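Gilix pair, set-up and upkeep catch-up
Drellholm showroom, back bench, started 8:40 am
Present: Shahram Bakhtiari (chair), Bok-nam Min (bench), Tess, Wally, me on notes
Apologies: Priya (at Pudow all day)

Notes typed as we went, sing out if I've got you wrong.

1. Last minutes
Accepted. Wally wants it on record that he did return the torque driver. Noted.
Carried over from last time: spare pads (see 3), second charger (still waiting), label maker (gone, buy another).

2. State of the pair
Bok-nam went through both hand units Friday arvo. Right unit fine. Left unit has play in the jaw, you can feel it if you close on something thin and wriggle. Not the fingers, it's the carriage behind them. She's shimmed it and it's good for now but the shim is a bodge and she wants that understood. Proper fix is a new carriage from Cavalcanti.
Cavalcanti quote is $645 for the carriage alone, $671 with the bolts and the end stop. Shahram: get the one with the bolts. Tess asked if we could do both units while we're at it. No, right unit isn't worn, budget is tight till July.
Triggers: left one was sticking, cleaned with contact cleaner, dry lube only. Whoever put grease in there please don't.
Close zero has to be redone on left after the shim. Bok-nam did it on the bench but hasn't done it after a warm-up run. To do before next session.

3. Pads
Long one. Pads are glued and the glue lets go at the outer corner first. Bok-nam pressed for a check at every changeover, run a thumbnail round the edge, if it lifts anywhere stop and swap. Agreed.
Glue: Wally likes the thick contact stuff, Bok-nam says it creeps and you end up with the pad sitting proud, which throws the zero out. Going with thin film tape. Pads to be rolled on from the inside edge out and left clamped over lunch at least.
Clean with isopropyl, not the bathroom spray off the display shelf. The spray leaves a film and the pads skate on anything glazed. Tess has seen this, dropped a soap dish.
Spares: one set in the drawer, order two more. Wally to do.

4. Marker cubes
Cubes under both units need checking same as the pads. One of the prints on the left cube had a scuffed corner and tracking was jumping on turns. Replaced. Do not wipe the cubes with isopropyl, it lifts the ink. Damp cloth. Yes this is the oposite of the pads, so two cloths, blue for cubes, and put them back where they live.
Cube screws: hand tight plus a nip. If a cube is off and back on, the offset has to be measured again, no exceptions, even if it "went back in the same spot". Shahram was fairly firm.
Offset sheet is in the bench folder. Left unit page is out of date because of the shim, Bok-nam to reprint.

5. Tub station
Moved on to how the station gets set up at the white tub. Shahram wants one way of doing it so the sessions line up. Went through it standing at the tub, then back to the bench.
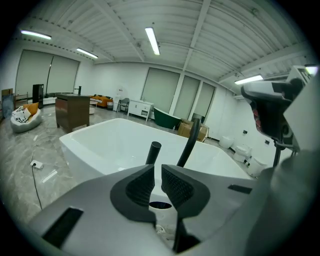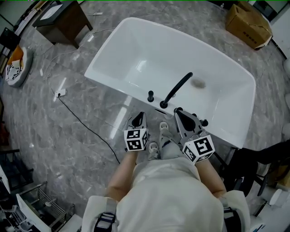
White tub station, hand-held grippers working near the black spout and handle.

Agreed as the set-up:
- Operator stands on the spout side, square to the rim, feet back far enough that knees don't touch the tub. Leaning on it shifts it on the tile.
- Harness on before picking up the grippers. Straps snug over the shoulders, somebody else checks the back.
- Both units held up over the rim, jaws open, hold still for the start. Then close, open, close. That's the sync. Wally has been doing it at waist height and the cubes end up facing the floor, so redo if you catch yourself.
- Jaws don't touch the spout or the handle at start. Black finish marks and it's a display tub, Drellholm will bill us.
- Nothing metal dragged on the rim. If the housing has to pass over, lift it. Left hand is the usual offender.
- Tap fittings stay dry. No water in the tub while the pair is in use, that's in the showroom agreement too.

Argument about which side of the tub gives the better view of the jaws. Tess reckons the far side because of the glare off the floor. Shahram says changing sides means all the earlier runs don't match. Staying put. Tess can do a short comparison when there's a slack hour, not before.

Wide lens: shine off the floor and the ceiling lights is washing out some of the footage. Exposure to be locked before the first run, not left on auto. Bok-nam has a setting written down, will tape it to the lid of the case. Wipe the lens with the proper cloth, not a sleeve, Wally.

6. Leads
Black lead runs across the floor to the station and people walk through there. Needs to be taped flat where it crosses the walkway. Gaffer only, the silver tape leaves gunk on the floor finish. Tape comes up at the end of each day.
Keep the thin white one out from underfoot as well. Tess nearly went over on Saturday.
Shahram asked if we could run off battery only. Bok-nam: not with the batteries we've got, left unit browns out when the jaw stalls. Might be the battery, might be the drag from the worn carriage. Look at again when the new part's in.
Power gets switched off at the floor before anyone opens a housing. Was meant to be obvious. Writing it down anyway.

7. Cycle log
Left unit counter reads 2,962 closes since the last strip-down. Right unit log has a gap where nobody wrote it up so we don't have a number we trust. Reset right to zero at next service and start fresh.
Bok-nam wants jaw bolts checked every 20 sessions, paint pen across the heads so you can see if one has backed off. Agreed. She'll mark them up.
Log lives in the case. Not in the ute, not in your bag.

8. Pudow visit
Priya is up there looking at a second hand pair going cheap. Questions for her to ask: do the jaws close evenly, have the cubes been off, does it come with the offset sheet. If no sheet we don't want it, or we want it for parts. Tess to text her the list straight after this.

9. Other business
- Foam in the case is going crumbly, bits getting into the slot on the left jaw. Vacuum case, new foam. Tess.
- Smaller hex key is rounded off. Chuck it. Bought wrong size last time, check before you pay.
- Wally asked about training someone new on the bench work. Bok-nam happy to show one person the pad swap and the zero, start to finish, as long as they do it themselves and she watches. Wally volunteered, sort of.
- Showroom would like the station tidied back against the wall by close. Fine.
- Parking. Not ours to fix.

Actions
Bok-nam: redo left close zero after warm-up. Reprint left offset page. Tape exposure setting to case lid. Paint pen the bolts.
Shahram: approve and order the $671 carriage kit from Cavalcanti. Chase second charger.
Wally: two sets of pads, film tape, gaffer, hex key (right size). Pad swap with Bok-nam.
Tess: text Priya. Case foam. Side-of-tub comparison, low priority.
Me: label maker, send these round, type up the set-up list as one page so it can go in teh case.

Left unit stays in use on the shim till the part comes. If the play comes back, stop and tell Bok-nam, don't re-shim it yourself.

Closed 9:35, Shahram had a call. Next one same spot, once the carriage has landed.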